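Lukance opens Gorkness workroom for gripper demonstration

Gorkness, Tue 5 April

Lukance held an open day at its Gorkness site this week, the first since the automation group moved into the upper floor last June. Visitors were taken through the hand-held gripper programme in groups of five, with a session at the large table followed by a second at the desks. The programme supplies recorded manipulation data to Plattner, the handling equipment maker, which uses it to train controllers for its light assembly arms.

The morning opened with a short talk on the recording method. An operator holds the gripper by its body and carries out an ordinary task with it, while a camera on the tool records the approach, the contact and the release. The recordings are cut into single actions, checked and labelled. According to figures given at the talk, the current set, known internally as Itard, holds 2543 accepted recordings made with the present version of the tool. A further 117 are waiting for a second check, mostly where the fingers hid the point of contact.
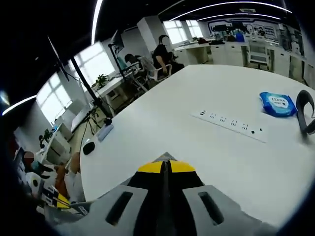
Lukance has chosen to record in a working office in preference to a purpose-built test cell. The argument put to visitors was that a controller trained only on clean benches does badly when given a table that people use. Items are not cleared away between recordings unless they are in the path of the tool. On the white table, a computer mouse and a packet of wet wipes stayed where they were, and the power strip set flush into the top was pointed out as a useful hard case: a flat feature with small dark openings and very little height, which a depth estimate can easily miss. Daylight is treated in the same way. The blinds policy, if it can be called that, is to leave the windows alone and log the time.

Questions at this stage were mainly about the optics. The lens on the tool is very wide, and straight edges bend noticeably towards the rim of the picture. Staff said the distortion is left in the stored recordings and corrected later, if the training method calls for it. Correcting at the point of capture was tried on an earlier tool and dropped – it threw away the outer part of the view, where the operator's other hand and the next object often first appear.

There was also some discussion of finger wear. The tips are replaced after some 900 grasps, or sooner if the surface has gone shiny. A worn tip slips on smooth packaging in a way that a new one does not, and recordings made with the two should not be mixed without a note in the log. One visitor asked whether the change could be picked up from the recordings alone. The answer was that it can in some cases, though not reliably enough to do without the log.

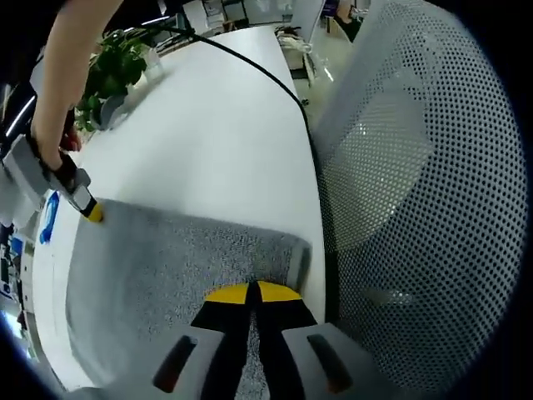
Soft contact was the subject of the second session. Rigid objects make up most of the Itard set, and Plattner has asked for more work on fabric, foam and other materials that give under load. Office furniture is a convenient source. For this part two grippers were in use together at a desk chair, with the yellow tip of one set against a corner of the speckled grey seat cushion and the other held just above the fabric. Work with two tools is slower to label than work with one, as each has its own view of the same action and the two recordings have to be lined up in time before either is of much use. Lukance does this from a shared clock signal and then checks the result by eye at the first frame of contact.

The group was asked why the seat should be touched at all when nothing is being picked up. Staff replied that pressing, sliding and lifting off are logged as actions in their own right. A controller that has seen only grasps tends to close its fingers whenever it meets a surface, and on upholstery this produces a pinch where a light push was wanted. Pressing force is not measured by the present tool. It is estimated from how far the fingers move apart, and the error on soft materials is larger than the team would like. A version with a strain gauge in each finger is being built, but no date was offered for it.

The afternoon closed with a discussion of access to the data. Lukance intends to release part of the Itard set to teaching departments, beginning with the single-tool recordings on rigid objects. Recordings in which people can be recognised are blurred first, and this step currently takes longer than the labelling. The two-tool material will stay with Plattner until the present contract ends.

A second open day at Gorkness is planned for June. Places are limited by the size of the room, and groups will again be kept to five. Requests should be sent through the Lukance site office, stating whether the visitor wishes to handle the tool. Those who do will need to stay for both sessions.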